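The dishes, again

29/12/2024

I spent this morning scraping cheese off a baking dish, which gave me plenty of time to think about robots. Every year around the holidays I ask myself whether this will be the year a machine takes over my kitchen, and every year I end up with pruney fingers and a podcast about Roman plumbing.

My household fleet at present consists of 2 machines. One is a dishwasher, which is very good at washing dishes that I have already washed. The other is a Stokiva floor vacuum I bought in November, after reading 17 reviews and believing the cheerful ones. It can map the whole downstairs. It can also eat the fringe off a rug and then call me at work to complain.

So when people tell me the robots are coming for the chores, I want to know which chores, and whether they have met my rug. 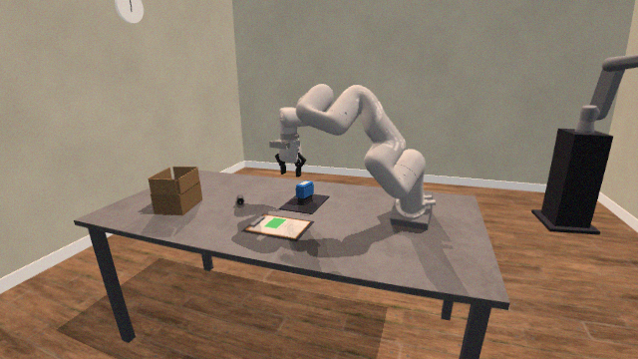 What I want is an arm. A vacuum is a hockey puck with ambitions, but an arm could in theory put things away, and putting things away is most of what I do on a Sunday. I've been reading up on them, and a lot of the practice happens in simulation, on a rendered table in a room where it is always the same time of day. I look at that blue block sitting on its black pad, with nothing crowding it, and I think of my kitchen counter. Even the open cardboard box has been given a corner of its own. My boxes contain other boxes, and one of them contains a cat.

I don't mean to sneer. Picking up a block is hard if you've never had a hand, and I gather a simulated arm can try a thing 2000 times without breaking anybody's gravy boat. It's a sensible place to start. It's just a long way from there to a fitted sheet.

My cousin works at a warehouse out in Stavley, and I asked her at dinner if the machines had taken over yet. She said they have carts that drive themselves from aisle to aisle, and that people still do the reaching into bins. Anything in a floppy bag goes to a human. She has a low opinion of floppy bags.

That matches my own ranking. Carrying, yes. Sorting stiff things of known size, getting there. Laundry, no. Finding the lid that goes with the container, not in my lifetime.

The rug is going to my sister's. The vacuum can have the hallway.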